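How to Prepare a Packing Team for Shared Work With an Automated Station

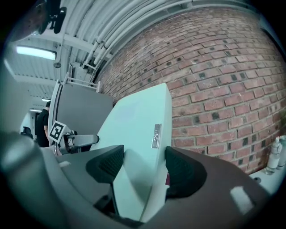

When should the people at the bench be told that part of their work will be automated?
Before the equipment is ordered, at the latest when the first supplier comes to measure the place.

I write this guide from my experience at Flimside, where we pack spare parts for household appliances. Two years ago we began to automate one part of the packing, with a station from a supplier called Wirnico. The technical part went mostly as it was planned. The part with the people was more difficult, and we had to repeat some of it. The steps are in the order in which I would do them now.

What you need before you start

A list of all tasks at the bench, written by those who do them.
One person from each shift who has time reserved for the project.
The present figures for output and errors, on paper.
A written answer from management to the question of jobs.

The last point is the one that stopped us. At our first meeting we had no such answer, and for an hour people asked the same thing in different words. We came back in November with one page, signed, which said who stays, on which shift, and at what pay. After this we could speak about the work itself.

Step 1. Write down the tasks as they are done

Do not take the work instruction from the folder. Ask each person to write what they do in one normal shift, also the small things: wiping a part, turning it so the label faces up, putting aside a box that feels too light. In our case the official instruction had 5 tasks and the list from the bench had 11. If you order a machine for five tasks, the other six stay with somebody, and usually they stay without time for them.

Step 2. Mark each task

Use three letters. M is for machine, P is for person, S is for shared. Let the team put the letters first and the engineers second, then compare. Where the letters are different, go together to the bench and look. We had a long discussion about the inspection of painted surfaces. The engineers wrote M, the team wrote P, and now it is S — the station sorts out the clear cases and a person decides about the rest.

Step 3. Change the output target before the first day

This was our largest mistake. We left the old target in place during the first weeks, when people had to learn the station and also pack by hand. Everybody was behind, and the station was blamed for it. Our sister site in Garkance, which started later, lowered the target for 7 weeks and had a much more quiet start. Put the lower number on the board in writing, so that the evening shift does not have to ask for it.

Step 4. Train in short parts

One long training day is easy to organize, but after it people remember how to switch the station on and not much more. We now do it in this way:

First session: start, stop, emergency stop. Each person does it with their own hands.
Second session: the common faults and how to clear them.
Third session: how to teach the station a new part. It is voluntary, and it is paid.

More people came to the third session than we expected, and several of them had packed by hand for many years. They know how a part wants to be held, and the people who write the programs usually don't. If you can pay a higher grade for this work, arrange it before the session and not later.

Step 5. Agree who may stop the station

The answer should be everyone. Write it on the station in large letters. In the first month ours was stopped very often, and the production office complained. Please be patient here. Each stop had a line in the log, and from these lines came most of our later improvements.

Step 6. Keep some work by hand

Choose at least one product which is always packed by people, and rotate it. At Flimside this is the Charbonneau order, which has mixed boxes and changes each time. It keeps the skill alive for the days when the station is in service, and people told me that they like to have a part of the shift where they set their own speed.

Step 7. Look at the figures together

After the first full quarter, sit down with the team and the log. We had 1,716 entries. We read them by type of fault and not by person, and I recommend to remove the names before printing. The biggest group was parts that came to the station turned the wrong way — a small guide rail solved most of this, and the proposal for it came from the night shift.

Common problems

People avoid the station. Check if the same two or three workers are always sent there. A fixed rotation plan helps.

The work has become boring. Watching a machine for a whole shift is tiring in another way than packing. Limit it to two hours, then change the place.

The older colleagues say nothing in the meetings. Go to them at the bench, with the task list in your hand, and ask about one task only.

The task list should be written again every time a new part family is added. Ours is now in its fourth version, and it hangs next to the rotation plan.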